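Keeping the Heat In: How Households Cook and What It Costs Them

Project report, second-year Home and Community Studies

Introduction

My grandmother used to bring a pan of potatoes to the boil, wrap it in an old blanket and leave it on the sideboard while she got on with the ironing. I thought of this as one of her funny ways until last winter, when I moved into a shared house with a coin-sized kitchen and a very real electricity bill, and began to wonder whether she had been right all along. That was the start of this project, and I'm afraid I have become rather a bore on the subject at mealtimes.

The question I set myself was a simple one: how much of the electricity used in ordinary home cooking could be saved by changing habits alone, without buying a new cooker? I looked at lids, pan sizes, amounts of water and the business of turning the heat off early. I left out ovens and microwaves, partly for lack of time and partly because our own oven has a door that has to be held shut with a chair.

How I went about it

The work was done in two parts. First I sent a questionnaire to households in Lorkberg, where I grew up, and in the neighbouring village of Jaklow. I had hoped for a hundred replies and would have been delighted with that, but the parish newsletter very kindly printed the link and in the end 521 households answered. I spent most of June reading them, and I enjoyed it far more than I expected, as people do love to write in the margins when you ask them about their dinner.

The second part was a cooking diary. I asked 13 households to write down, for every hob meal over a fortnight, what they cooked, whether the lid was on, how long the ring was lit and whether they turned it off before the food was done. Two of them dropped out (one had a new baby, which seems a fair excuse!), and their pages are not used in what follows.

What the questionnaire told me

Most people who replied cook on electric rings of one kind or another, and a good many of them had never thought about the heat that stays in the ring after it is switched off. Several told me they turn it off only when the plates are on the table. Older respondents were much more likely to turn off early, and those who had once cooked on solid iron plates were the most careful of all, having learnt the hard way how slowly those cool down.
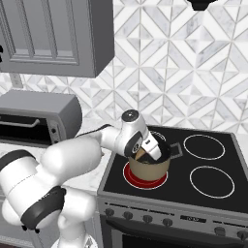 Figure 1. A pot on the front-left burner of an electric cooktop, with the burner glowing red.

Lids were a livelier topic than I had bargained for. Nearly everybody agreed that a lid saves heat, and yet a large share said they cook without one on most days. The reasons given were that it boils over, that they like to see what is going on, and that the lid is at the back of the cupboard under everything else. I have a great deal of sympathy with the last of these.

What the diaries told me

The diaries were messier, as diaries are. One came back with a gravy stain across the whole of the second week, and another had a recipe for plum dumplings written on the reverse, which I have since made and can recommend. Even so, some patterns came through clearly. Soups and stews were the meals most often finished on leftover heat, while pasta was almost never treated that way, usually for fear of it going soft. Families with small children cooked in shorter, hotter bursts, and people living alone were inclined to use a pan too large for the job simply because it was the one already on the drainer.

This last point interested me, and in the follow-up conversations I asked where pans and lids were kept. It seems that the layout of a kitchen has a quiet say in how we cook. Where lids were stored close to the hob, they were used more. Where they were kept high up or at the far end of the room, they mostly stayed there.

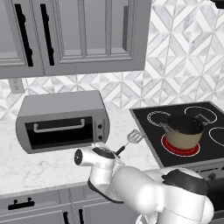 Figure 2. Grey upper cabinet with bar handles, against patterned marble tiles.

Limits of the study

I did not measure electricity directly. I had meant to borrow a Stokar meter from the college store, but it was out on loan all term, so my findings rest on what people wrote down and on the time the rings were lit. A household that knows it is keeping a diary will also behave a little better than usual, and I am sure mine did. If I were to do it again I would run the diary for 4 weeks, by which point I suspect good behaviour wears off.

Suggestions

I would like to see the Jurčo Community Kitchen add a short session on leftover heat to its beginners' cookery course, as it costs nothing and can be taught with one pan of rice. I would also suggest hanging a lid or two on a hook by the hob. I did so in my own kitchen, with a hook from the hardware shop, and my housemates have even begun to use them, though the chair is still propped against the oven.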